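Materials Conservation Workshop, Atbridge
Notebook entry, June, 9:40 a.m.
Subject: Wheat starch paste, batch 493

The third trial of the season was prepared this morning for the repair of the Ndlovu parish maps. The two earlier batches were judged too stiff for the thin lining tissue and were set aside for board work.

Starch was soaked overnight in deionized water, and the excess was poured off before cooking. The paste was held over low heat for 40 minutes with constant stirring. It turned translucent at roughly the halfway point, somewhat earlier than batch 492. It was then covered and left to cool on the stone slab. No preservative was added.

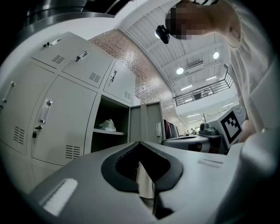

After cooling, the paste was passed through the horsehair sieve 3 times and thinned to the consistency of light cream. A test strip was applied to scrap from the Asten ledger covers and placed between blotters under a light weight for 60 minutes. Adhesion was satisfactory at the center of the strip. One corner lifted when flexed — the brush had probably been too dry on that side.

Walter Rivadeneyra has asked that the Zerkex blotters not be used for the maps until their surface pH has been checked. The older stock will be used in the meantime. Staff are reminded to enter the sieve number with each batch, as this was omitted twice in the spring.

Remaining paste is in the small refrigerator, lower shelf, and should be discarded at the first sign of souring or separation. The corner test is to be repeated tomorrow with a fully loaded brush. Lining of map sheet 2 will wait for that result.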